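Workshop tips from the Rerkelden robot club: practicing on an old workstation

Written 08/09/2020 for members who begin in the autumn group

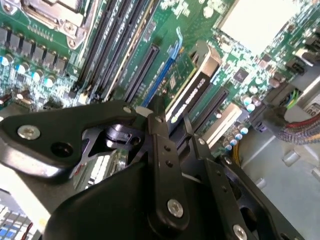 Our student project this year is to teach an arm to take parts out of old computers, and before the arm does anything, the students must be able to do the same work by hand. I collected these tips during two terms in the workshop at Jutthorpe. A workstation is better for practice than a cheap home computer. It has more slots, more wires and less space between them, so you learn patience. In ours the graphics card is a low one, with NVIDIA QUADRO K620 printed on the cooler, and it sits between other slots with the long memory slots close by. A bundle of colored wires goes out at the side. If a group can plan a path for two fingers to this card without touching the memory slots, it can plan most other jobs too.

Before you open anything

Pull the power cord out of the wall, then hold the power button in for a few seconds. Wait a little. Touch bare metal on the chassis before you touch a board, and do it again each time you come back from the coffee machine.

Take off rings and bracelets. Long sleeves must be rolled up. A wool sweater is the worst clothing for this work, and we have two spare cotton shirts on the hook for people who forget.

Put the computer on its side on the rubber mat. If the mat is dusty, wash it with dish soap and plain water and let it dry until the next day. Do not use the spray from the kitchen, it leaves a film.

Keeping the screws

Use a muffin tin. One cup for one kind of screw, and a piece of masking tape on the edge with the name of the place it came from. Egg boxes work also, but they fall over when somebody pulls a cable across the table.

A screw that has fallen into the chassis must be found before the power goes on again. Tilt the chassis slowly over a white towel. Do not shake it.

Taking out a card

1. Remove the screw at the metal bracket.
2. Look at the end of the slot. Many slots have a small latch there. Push it open with a wooden stick (ice cream sticks are good) and never with a screwdriver.
3. Hold the card at the two ends and pull straight up. If it does not come, stop and look at the latch again.
4. Put the card on a paper bag or in its own bag, with the contacts not touching the table.

When the arm does this job, students often want to close the fingers more tightly because the card slips. Please try first with a new piece of thin rubber on the fingertips. We cut ours from a kitchen jar opener. It holds well for one evening, then it gets shiny and must be changed.

The arm and its small screws

Check the socket screws on the gripper before each session. Use the correct hex key and turn only until it stops. A short key is better than a long one for beginners, they cannot use so much force with it.

Move the arm by hand through the whole path one time with the motors off. Listen for scratching. Then run the program at the slowest speed, with one person who has a finger on the stop button and does nothing else. This person may not hold a phone.

Write down every run in the Dotero notebook, also the bad ones. We are now at run 2433, and the early pages are the ones I read most often when something is wrong.

Light

A shiny metal part gives a strong reflection to the camera, and then the program sees only white. We tried many lamps. The best result came from an ordinary desk lamp pointed at the ceiling, with baking paper in front of it. Use an LED bulb and keep the paper well away from it. An old halogen bulb gets too hot for this.

Cleaning and packing away

Dust goes out with a soft paintbrush, from the top to the bottom. Hold fans still with one finger when you clean them.

The parts box from Sæther costs 295 kroner and is worth the money if you share it in a group. Put the small bags from new shoes in it against moisture. Coil the arm cable in big loops and close it with a strip of Velcro, not with wire.

Muffin tins go back on the top shelf, with the tape removed.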